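Packing again, badly. Train to Jirkent leaves at 6 something and I still havent found my good socks. Two nights, one bag, that's the plan. Same plan as February and I came home with a sore shoulder.

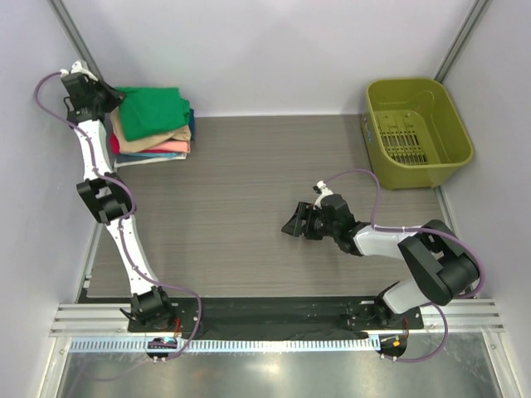
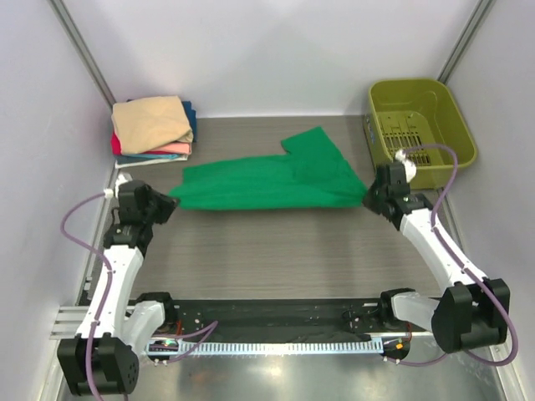

Green, beige, red and blue, my whole wardrobe lately.

Anyway. Finn Hellwig swears by rolling everything. Tried it. Creases everywhere, shirt looked like a map. Back to folding flat, shoes at the bottom, charger in the side pocket so I dont have to dig for it at the station. Change at Binow is up to 45 minutes, no cafe last time. Bringing sandwhiches. Umbrella? Maybe. Ok, socks.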